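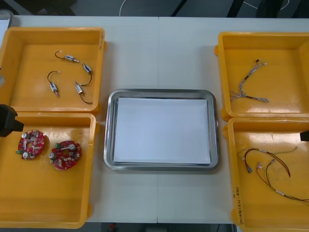

Parts in yellow trays, paper in the steel one.

Ticket: Hum and dropouts on left channel, Ova preamp
Status: Closed
Opened by: Frøydis Viklund
Assigned to: Dušan Sýkora
Opened: 22 November 2018

Reported fault
Low hum on the left channel of the Ova, plus short dropouts when recording vocals. The hum is there with the mic unplugged. Right channel is fine. Studio B, normal rack position, fed into the Sternico interface. The band is booked in for overdubs and wants to use the same channel as on the earlier takes.

Log

DS - Asked Frøydis to swap the left and right outputs at the interface. The hum moved with the preamp output, so the interface input is fine.

FV - Swapped the mic cable as well. No change. Dropouts are worse when the gain is above 70 on the dial. They last less than a second each. I have kept two takes with the fault on them if you want to hear it.

DS - Yes please, put them in the shared folder. Also try the unit out of the rack, on a different mains socket, with nothing else plugged in nearby.

FV - Done. Hum is quieter out of the rack but still there. Dropouts the same.

DS - Two faults then. Part of the hum is coming from the power supply sitting directly under it. Leave a space of one unit between them when it goes back. Please send the Ova over to the bench.

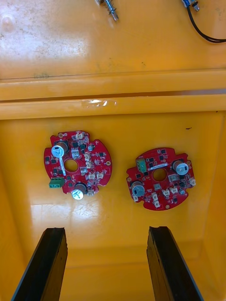 Two round red boards in a yellow bin.

DS - Unit received. Opened it and ran a 700 Hz tone through both channels. Left output cuts out if I press lightly on the gain control. Cleaned the control and tried again, same result. Resoldered the three pins and the cutting out stopped.

SR - Before you close it up, check the ground screw by the output transformer. We had a loose one on the other Ova in July.

DS - Checked, and it was loose. Tightened it, refitted the washer. Remaining hum has gone down to the same level as the right channel. Left it running with the tone for 8 hours, no dropouts logged. 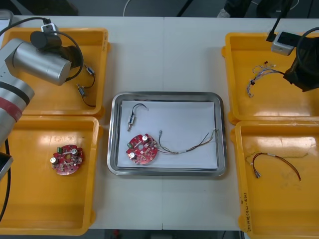 FV - Back in the rack with the gap left as advised. Recorded a full vocal take at the usual gain and a second one higher up. Both clean. There is a slight difference in level between left and right now, the left is a touch louder.

DS - Expected after the rework. Trim it with the small control on the rear panel, a quarter turn at most, and check against the tone. Tell Baoshan the old recall sheet for that channel is out of date.

FV - Trimmed and matched. Baoshan has the new settings and has written them on the session notes. The singer is happy to carry on with the second verse from where we stopped.

DS - Closing. Reopen this ticket if the dropouts return, and note the gain setting when it happens.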